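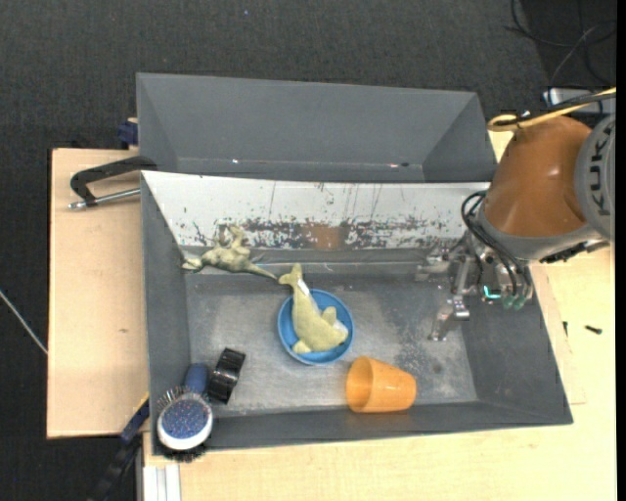 Working Group on Safe and Consistent Practice in Robotic Picking

Minutes of the meeting held 1/7/19, Meeting Room B, Wostari

Chair: Nouhaila Shawky (Wostari)
Present: representatives of Wostari, Prerolia and Horobets; the test site supervisor; the safety adviser; the minute secretary
Apologies: Vonotier (written comments received and tabled under item 4)

1. Opening and agenda

The Chair opened the meeting and confirmed that a quorum was present. The agenda was adopted with one change. Labelling of fixtures, listed under other business, was moved to item 6 at the request of Prerolia.

2. Minutes of the previous meeting

The minutes were accepted as circulated, subject to a correction at paragraph 5.3, where "shall" is to read "should". The Horobets representative asked that the correction be carried into the draft Code as well. Agreed.

3. Draft Code of Practice, version 2: workspace set-up

The Chair introduced Part A of the draft, which covers the table, the bins and the area next to the robot's base. The following points were discussed.

3.1 Fixing of bins. The draft requires that a bin used for picking be held in place on its table. Prerolia asked whether a clamp was needed where the bin was heavy enough to stay put under normal contact. The safety adviser said that weight alone was hard to check from one site to the next and preferred that the wording stay as it is. It was agreed to keep the requirement and to add that clamps, rods and other fixings must not stand in the path of the gripper when it travels between bins.

3.2 Loose hardware. The test site supervisor proposed that screws, washers and similar parts be cleared from the table before power is applied to the arm. Horobets considered this to be ordinary housekeeping which did not belong in a code. After discussion it was agreed to include it as a line in the start-of-shift checklist (Annex 1), with no separate clause in Part A.

3.3 Cables. Cables running along the arm to the gripper must have enough slack for the full range of wrist movement, and any loop must be checked at the most extreme position used in the program. Cables lying on the floor are to be kept off walkways. The adviser noted that the draft does not say who carries out the check. The words "the operator on shift" will be inserted.

3.4 Condition of bin surfaces. Members held different views on worn surfaces. Wostari's position was that scuffs, chipped coating and stains on a bin are acceptable for picking work provided that there are no sharp edges and that the wear is noted in the site log. Prerolia was concerned that results from a worn bin would be compared with results from a new one, particularly where a camera has to tell an object from a marked background. The Chair observed that both points could be met by recording. Agreed that the log will carry a plain note on surface condition, to be updated monthly, and that bins will not be replaced for appearance only.

4. Draft Code of Practice, version 2: objects and trials

4.1 Object sets. The draft asks each site to use a mixed set that includes soft, rigid, see-through, glossy and irregular items. Household goods and toys are permitted. Written comments from Vonotier asked for a single purchased set common to all sites. The test site supervisor replied that items such as cups, brushes and plush toys go out of stock quickly, and a site waiting on a replacement would be idle. The Vonotier proposal was not adopted. Sites will instead keep a list of their own set, with a short description and the weight of each item.

4.2 Size of a trial series. The draft sets a minimum of 100 picks per series. Horobets asked whether stopped or abandoned picks count toward the minimum. Agreed that they do, and that they must be marked as such. Leaving them out would give too favourable a picture of the system.

4.3 Placement of objects. Objects should be tipped or placed in the bin without being arranged for the convenience of the gripper. Objects may rest against a wall, in a corner or inside one another, for example a soft item in a bowl. An object that leans over the bin wall may stay where it is if it does not touch a fixing. The safety adviser asked for a rule on items that fall outside the bin. The rule will be: stop the arm, retrieve the item, record the event, restart.

4.4 Reaching into the bin. There was lengthy discussion of this clause. The draft prohibits any person from placing a hand in the bin while the arm is powered. Prerolia sought an exemption for reduced-speed operation. The safety adviser did not support an exemption and reminded members that a gripper with jointed fingers can close on a hand even when the arm itself is still. The Chair put the matter to the meeting and the clause was kept without exemption. Prerolia asked that its view be recorded, and it is so recorded.

4.5 Status lights. A light on the gripper must not be treated as proof that the arm is safe to approach. The clause was accepted without amendment. The supervisor asked that the same sentence be printed on the card at each cell.

5. Incident and near-miss reporting

The minute secretary tabled the summary of log entries from member sites. There were 1,393 entries for the period. The Chair noted that most entries came from Wostari and that this should be read as a difference in reporting habits until shown otherwise. Members discussed whether dropped objects should continue to be entered on the same form as safety stops. Horobets favoured two forms. The supervisor was against this, as operators were already slow to complete one. Agreed to keep a single form and add a tick box for dropped objects.

Reports of any contact between a gripper and a person must reach the Chair within 30 days. The safety adviser thought this too long and will bring a shorter proposal to the next meeting.

6. Labelling of fixtures

Prerolia proposed that clamps, mounting bars and profiles carry a tag showing the date they were last tightened. Members supported the aim. Some doubt was expressed about whether tags would survive daily use. Prerolia will try two kinds of tag at its own site and report back.

7. Actions

Minute secretary: correct paragraph 5.3 and the matching text in the draft Code.
Test site supervisor: revise Annex 1 to include clearing of loose hardware; prepare the card text under 4.5.
Wostari: draft the surface condition note for the site log.
All sites: submit object lists to the minute secretary.
Safety adviser: proposal on reporting time for contact events.
Prerolia: report on tags.
Chair: reply to Vonotier on the outcome of item 4.1.

8. Next meeting

To be held in December at Horobets. Papers are to reach the minute secretary two weeks beforehand.

The Chair declared the meeting closed.

Confirmed as a correct record:
Nouhaila Shawky, Chair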